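Hand-held grippers teach packing order, Tikstead study finds

A research team at Tikstead has reported that a robot arm can learn to pack and unpack mixed household goods from recordings made entirely by people, with no robot present while the data is gathered.

The method, called Erkix, relies on grippers held in the hand. A person picks things up and puts them down with the tool, and a camera on it records each movement from the gripper's point of view. The recordings are then used to train a control program for a two-armed machine in the laboratory.

Tae-yang Yeo, who led the work, said the group had chosen soft and awkward items on purpose. Cloths, knitted pieces and plastic bags change shape whenever they are gripped, and earlier programs trained on rigid blocks coped badly with them. The recordings were made in homes, at ordinary tables, so that the program would meet varied light and clutter from the start. 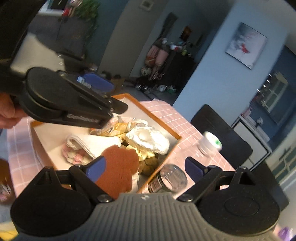 Both pictures: an open box on a gridded pink tablecloth, seen from a hand-held gripper.

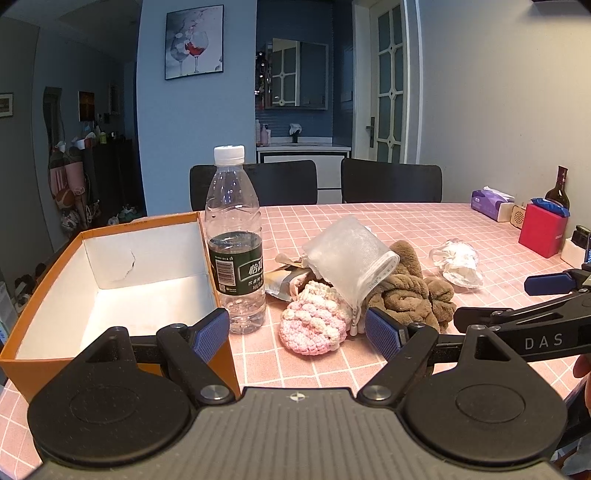

The team collected 169 recordings for the first round of training. In laboratory trials the arms moved a named item to the right place in 92 per cent of attempts when the item had appeared in the recordings. For items the program had not met before, the figure fell to 78 per cent.

Most of the failures involved thin plastic. The arms often closed on a fold of a bag and lifted it without its contents, or pushed it along the table. Clear containers also caused trouble, as the program tended to misjudge where their edges were.

The main result concerns order. Earlier systems were given a fixed list of steps. Erkix is given only the finished arrangement and works out for itself which item should be moved first. Yeo said it had picked up from the recordings that people usually clear whatever is lying on top before reaching for something underneath, and that they use a second gripper to hold back loose cloth.

Training took 6 days on the group's own computers. The researchers said they expected to shorten this by leaving out recordings in which very little moves.

The grip pads for the laboratory arms were supplied by Lurnetti, which did not take part in the analysis. A second round of recordings, with kitchen goods and heavier bottles, is due to begin in August. The team plans to release its training code once that round is complete.

Related items
Lurnetti opens test hall for soft grip pads
Castillo warehouse trial extended into spring
Sorting arms learn to handle wet laundry
Tikstead robotics course adds evening places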